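Kitchen and Bath Layout, Handout 5: Picking Tile Grout

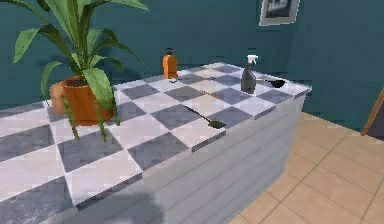 Niamh Breathnach
Instructor, Evening Program in Home Design

Okay, grout. I know you all came for the pretty tile, but last August I went back through my old client notes and 31 of the 47 complaints were about grout, so we're giving it a whole evening.

Start with color. Grout that matches the tile lets the lines fade away, and a contrasting one turns them into a grid you'll see from across the room. I like a grid! But every crooked tile shows up in it, so be sure your setter is good. With a two-color checkerboard, try a mid gray between the two tiles and look at it next to both before you commit.

Then joint width. Under 1/8 inch, go unsanded. At 1/8 inch or wider, sanded is the usual pick – it shrinks less as it cures. Polished marble can scratch, so test a spare piece first (I learned this on the Gisis job, and I paid for the marble).

Countertops are harder than floors. Oil, wine, turmeric... cement grout drinks it all up unless you seal it. Epoxy costs more and sets fast, so mix small batches and have a helper wiping behind you. I'd still choose it for any counter where people really cook.

For next time: price the grout for the Ó Néill kitchen, 244 square feet of floor plus the island top. Do it once in cement with sealer and once in epoxy, and bring your sample sticks. Mine are staying in the car, I keep losing them.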